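Teaching by Hand: A Conversation With the Demonstration Group at Fukura

Published 19th August

The demonstration group at Fukura occupies one long room on the ground floor of the Hulme building, between the machine shop and the mail counter. Its task is to produce recorded examples of ordinary household work, performed by people holding gripper tools, so that a learning system can be trained to carry out the same work with a robot arm. The institute's newsletter met with the group's collection lead to discuss how the examples are made, how they are checked, and what the group has had to give up along the way. In keeping with the practice of this series, the lead is identified by position only.

The group was set up in April of last year, at first as a support function for the manipulation laboratory. The lead had previously been responsible for test procedures on the Drultwood line of bench instruments and describes the move as smaller than it may sound.

"A test procedure and a demonstration have a good deal in common," the lead said. "In both cases you have to decide where the thing starts, where it ends, and what you will accept in between. If you have not written that down before the first person picks up the tool, you will be arguing over it for weeks."

The written document for each task is known within the group as a task sheet. It names the objects, gives the permitted starting arrangements, and states the condition under which the operator may stop. The sheet for the kitchen tasks is currently in its second full revision. The first version told operators to place objects "neatly." It was withdrawn after two operators were found to hold very different views of the word.

"One of them lined everything up with the edge of the table every time," the lead recalled. "The other thought that anything still standing was neat. Both were doing careful work. The fault was in the sheet."

Asked why the group records people directly, when an arm could be steered remotely through the same motions, the lead pointed first to speed. A trained operator with a hand-held gripper works at something close to a natural pace. Under the remote steering method used previously in the laboratory, the same operator needed long pauses to judge depth and would often approach an object several times before closing on it. Those pauses were recorded along with everything else.

"A model learns from what it is shown," the lead said. "If every example contains a hesitation before the grasp, you should expect to see a hesitation before the grasp."

A second consideration is portability. The tools fit into a carrying case, and the group has recorded at the Fururside annex as well as in the Hulme building. The lead was careful to add that moving between sites brings its own costs. Lighting differs, tables differ in height, and an operator who is comfortable in one room may need most of a morning to settle into another.

The kitchen series accounts for most of the group's present effort. The objects were chosen because they call for different kinds of handling. Rice is loose and shifts when it is moved. A slice of toast is stiff but can be crushed. A spatula is long and light, and turns in the grip if it is taken too near one end. A rice cooker has a hinged lid, so the tool must follow an arc that the hinge decides.
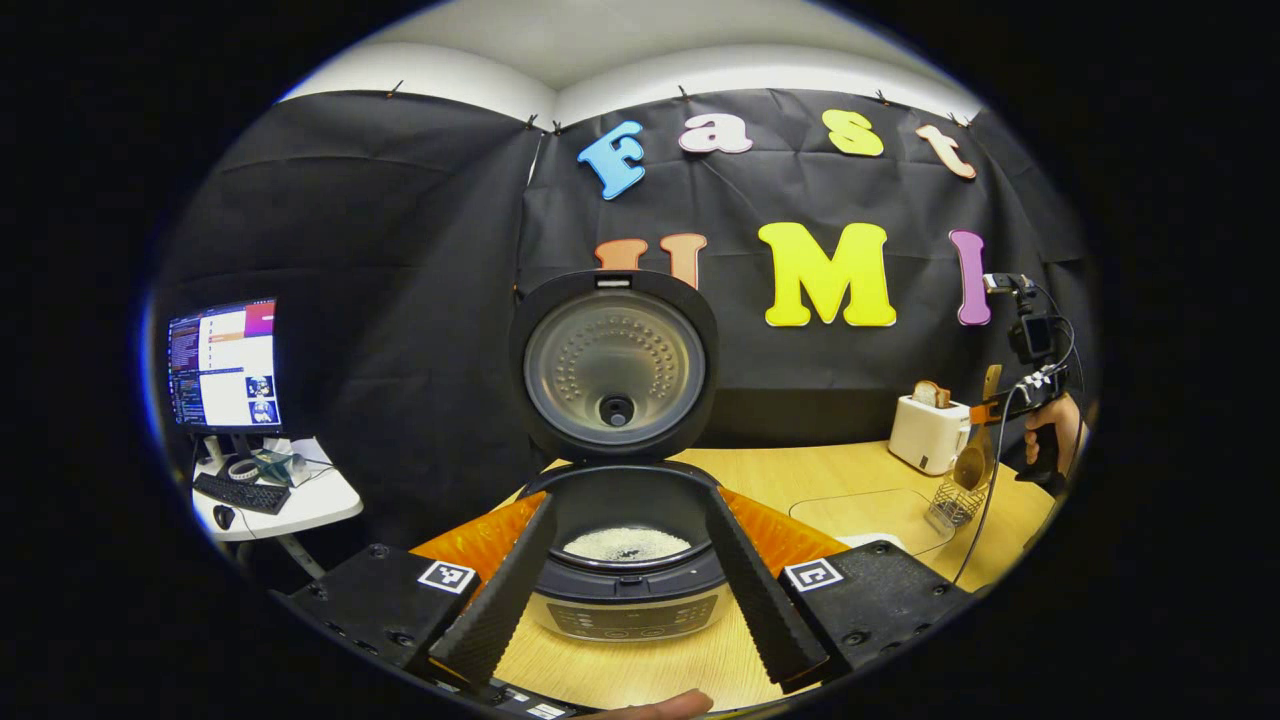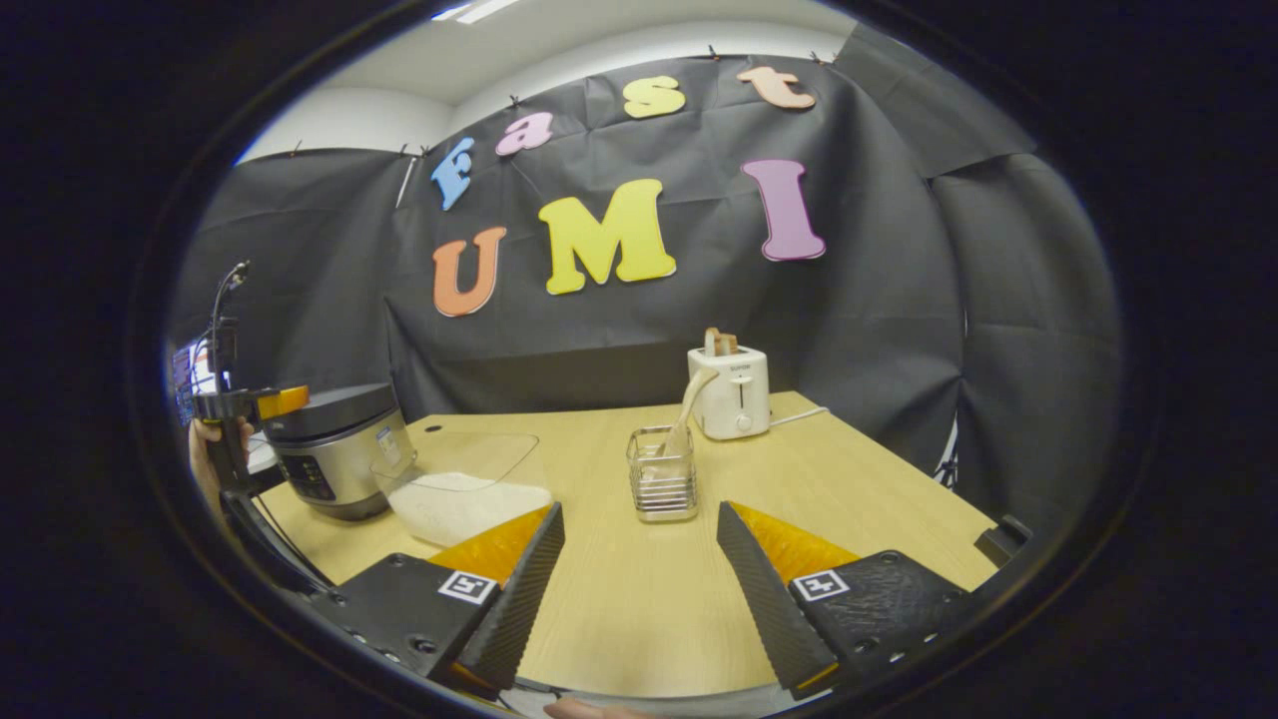
The kitchen table as seen from a hand-held gripper, with the rice cooker, the toaster and the spatula.

The view from the tool is the one that matters to the model, the lead explained, and new operators are asked to study it before they record. Many are surprised by how much of the room a wide lens takes in, and how small an object appears once it is a short distance from the fingers. Operators are taught to keep the object between the fingers for as much of the approach as they can. They are also taught to avoid sudden turns of the wrist, which blur the picture and make the path of the tool harder to recover.

"We spend the first session on nothing but looking," the lead said. "People want to start moving things. I would like them to spend an hour learning what the tool can see when they hold it a little too high, or a little too far to the left."

Training takes place over several sessions. A new operator begins with single-handed tasks, moves on to tasks that require a gripper in each hand, and is then paired with an experienced colleague who watches without comment and makes notes. The comments come afterward. The group formerly allowed corrections during the recording but stopped when it found that operators would glance up, lose their place, and finish the task in a manner they would not otherwise have chosen.

Two-handed work is considered the more demanding. Each hand must know what the other is doing, and the operator has to resist the habit of leaving one hand idle in midair. The lead noted that idle motion is a common reason for rejecting an otherwise sound example. A hand that drifts while its partner works is still a hand from which the model will learn.

Rejection is a subject on which the lead speaks plainly. Of the last 77 examples recorded for one of the lid tasks, the reviewers kept 43. The lead does not regard the figure as a poor one for a new task, though it did lead to a discussion with the laboratory, which had planned on receiving more.

"They had asked for 70," the lead said. "I could have sent 70. I would have had to include examples in which the operator pushed the lid with the side of the finger, because it was quicker. It does open the lid. It is also a motion we do not want repeated by a machine with a good deal more force behind it."

Review is carried out by a person other than the operator, normally on the following working day. The reviewer watches each example at full speed, then again at reduced speed around each point of contact. Three outcomes are available: the example is kept, it is set aside, or it is returned to the task sheet's author with a query. The third outcome was added at the operators' own request. They felt, and the lead agrees, that an odd example is often a sign that the sheet has failed to foresee something.

Failed attempts are treated separately. If an operator drops an object and recovers it cleanly, the recording is marked as a recovery and stored in its own collection. The laboratory has begun to ask for these in greater numbers. Staging them has proved difficult. An operator who has been told to drop a spatula does not drop it in the way that a spatula is dropped by accident, and the reviewers can usually tell the difference. For the present, the group relies on the mistakes that arise in the normal course of work.

Variety is the other standing concern. Early in the program, a task would be recorded many times with the objects in the same positions, and the resulting model performed well as long as the table had been laid in precisely that way. Positions are now changed between examples according to a list drawn up before the session. Operators are not permitted to alter the list as they go, even where two entries look much alike.

"Everyone believes they are varying things at random," the lead said. "They are not. Left to ourselves, we put the cooker back where it is easy to reach. I do it too."

Questions about operator comfort occupied the later part of the conversation. Holding a tool at chest height for long periods is tiring, and fatigue shows in the recordings well before the operator reports it. Sessions are therefore kept short, and the kitchen tasks are alternated with tasks performed closer to the table. The group has asked for a table of adjustable height for the Hulme building. The request has been approved, although no delivery date has been set.

The lead was reluctant to make predictions about the systems trained on the group's work, observing that such questions belong to the laboratory. On the subject of the group's own plans, the answers were more definite. The kitchen series will be extended to include rinsing and drying, for which the sheets are in draft. A shorter series on folding cloth will be recorded at Fururside once the room there has been repainted. The group also intends to publish its task sheets within the institute, including the withdrawn ones, with notes on why each was changed.

"The withdrawn sheets are the ones I would have wanted to read when we started," the lead said. "I have kept every copy."

Staff in other departments who wish to train as operators may apply through the Hulme front office. Prior experience with robots is not required. Applicants should expect to attend an introductory session before any recording is scheduled, and to have their first examples reviewed with them in person.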